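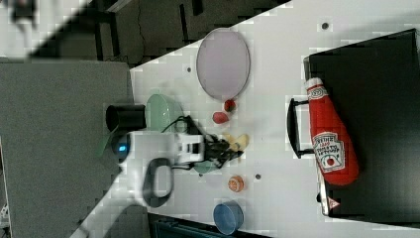

Would it not be better to finish the grasp trials before changing the arm speed again, one member of the class asked at the start of the afternoon. The point was accepted and the speed setting was left alone until the trials were done.

Project diary, Trodside Technical School, automation class, May

The session opened at 1:15 p.m. The class is in its third week on the kitchen task, in which the arm must pick up named items and place them on the plate. The written plan calls for 2,000 recorded attempts by the end of term. At the start of the day the log stood at 558.

The first group worked from the Drotwood task sheet. The second group kept the log and called out the next item. Attempts were run in sets of 30, with the item positions changed between sets.

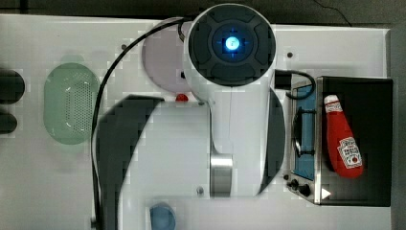
Two sets were completed before the break. The log for the first set is in order. In the second, four entries lack a start time, and the group was asked to mark them as incomplete and not to fill them in from memory.

At 2:40 p.m. the arm stopped twice with the same message. The settings file from Trirov had been loaded in its older version. The correct file was restored, the home position was checked, and work resumed after a delay of 20 minutes. 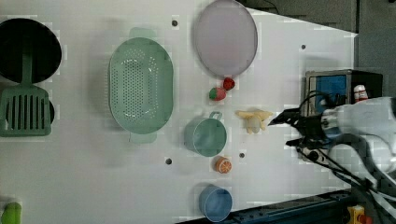 Toy foods and cookware on the table, with the arm at right.

The remaining time was given to soft items. The class had agreed earlier in the week that these would be recorded under a separate heading, as the grip force used for the hard pieces does not suit them.

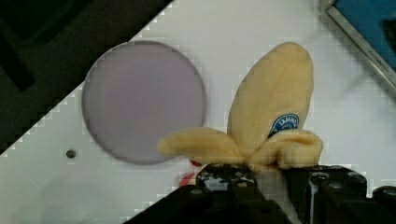 The grip force was set at the lower of the two values on the sheet. Opinion was divided on whether a partial hold should be entered as a success. For the present it will be entered as "partial," and the rule will be reviewed when the soft items reach 200 attempts.

The request to Seyoum for a second set of finger pads has not been answered. A reminder was sent at 3:50 p.m.

Equipment was shut down at 4:05 p.m. The first group will keep the log next time.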